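7.4 Störung 41: Fügevorgang abgebrochen (Werkstück verkantet)

Dieser Abschnitt gilt für die Übungszelle Ulomik mit Greifer Biria und Steckbrett-Satz. Für Zellen mit Ponce-Steuerung älterer Bauart siehe Anhang C.

Die Steuerung meldet Störung 41, wenn beim Einsetzen eines Formteils die zulässige Fügekraft überschritten wird, bevor die Endtiefe erreicht ist. Der Arm bleibt in der Position stehen, in der die Meldung ausgelöst wurde. Der Greifer bleibt geschlossen. Die Antriebe stehen weiterhin unter Spannung, und der Arm drückt mit der zuletzt geregelten Kraft auf das Werkstück.

VORSICHT
Quetschgefahr zwischen Greiferfingern, Formteil und Steckbrett. Greifen Sie nicht in die Zelle, solange die Betriebsanzeige grün oder gelb leuchtet. Ein verkantetes Teil kann beim Lösen ruckartig freikommen.

HINWEIS
Quittieren Sie die Störung nicht mehrfach hintereinander. Nach jeder Quittierung setzt die Steuerung den Fügevorgang mit demselben Sollwert fort. Die Stifte des Formteils können dabei abscheren, und der Rand der Aussparung wird beschädigt.

7.4.1 Werkstück freifahren

1. Drücken Sie HALT am Bediengerät. Warten Sie, bis die Betriebsanzeige auf Weiß wechselt.
2. Wählen Sie im Menü Handbetrieb die Betriebsart Freifahren, Koordinatensystem Werkzeug.
3. Stellen Sie die Geschwindigkeit auf die niedrigste Stufe.
4. Fahren Sie den Arm in negativer Z-Richtung zurück, bis die Kraftanzeige auf null steht. Bewegen Sie den Arm dabei nicht seitlich und drehen Sie das Handgelenk nicht.
5. Fahren Sie weiter nach oben, bis das Formteil vollständig über dem Steckbrett steht.
6. Quittieren Sie die Störung einmal mit RESET.

Lässt sich das Teil nicht herausziehen, brechen Sie ab und schalten Sie die Zelle am Hauptschalter aus. Warten Sie, bis die Anzeige erloschen ist, und lösen Sie erst dann den Greifer über die Notentriegelung (Abschnitt 9.2). Halten Sie das Handgelenk dabei mit der freien Hand.
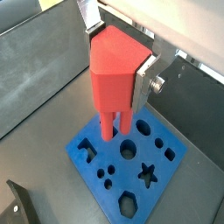
Die häufigste Ursache für Störung 41 ist eine Schieflage des Formteils im Greifer. Sie entsteht beim Aufnehmen, wenn die Finger nicht auf gleicher Höhe anliegen, oder nach einem früheren Abbruch, bei dem das Teil zwischen den Fingern gerutscht ist. Prüfen Sie die Lage in der Vorposition, also mit dem Formteil in der Luft und noch ohne Berührung zum Brett. Bei Teilen mit zwei Stiften, wie dem roten mit der fünfeckigen Oberseite, müssen beide Stifte parallel stehen und gerade nach unten zur Aussparung zeigen. Das Kamerabild am Handgelenk reicht für diese Prüfung allein nicht aus. Der Block verdeckt die Aussparung zum größten Teil, und durch den schrägen Blickwinkel kann ein Stift länger erscheinen als der andere. Beurteilen Sie die Lage deshalb zusätzlich von der Seite, bei ausgeschalteten Antrieben und mit einem Anschlagwinkel.

7.4.2 Lage korrigieren

1. Legen Sie das Formteil im Handbetrieb auf der Ablage ab und öffnen Sie den Greifer.
2. Schalten Sie die Antriebe aus. Wischen Sie die Innenflächen beider Finger mit einem trockenen, fusselfreien Tuch ab. Kein Öl, kein Silikonspray.
3. Prüfen Sie die Fingerbefestigung auf Spiel. Ziehen Sie lose Schrauben nach Tabelle 12 nach.
4. Prüfen Sie die Stifte auf Grate und Druckstellen. Beschädigte Formteile nicht nacharbeiten, sondern ersetzen (Bestellnummer Lollia 403).
5. Schalten Sie die Antriebe ein und nehmen Sie das Teil mit dem Programm AUFNAHME neu auf.
6. Fahren Sie die Vorposition an und wiederholen Sie die Prüfung.

7.4.3 Störung tritt erneut auf

Tritt Störung 41 bei korrekter Lage wieder auf, ist meist das Steckbrett verschoben. Messen Sie die Brettposition mit dem Programm REFERENZ neu ein (Dauer etwa 63 Sekunden). Das Brett darf während der Messung nicht berührt werden.

Bleibt die Störung bestehen, lesen Sie den Fehlerspeicher aus und wenden Sie sich an den Kundendienst. Der Speicher fasst 1.000 Einträge, ältere werden überschrieben. Sichern Sie ihn, bevor Sie die Zelle wieder in den Automatikbetrieb nehmen.

ACHTUNG
Die Kraftgrenze im Parametersatz FÜGEN darf zur Beseitigung der Störung nicht angehoben werden.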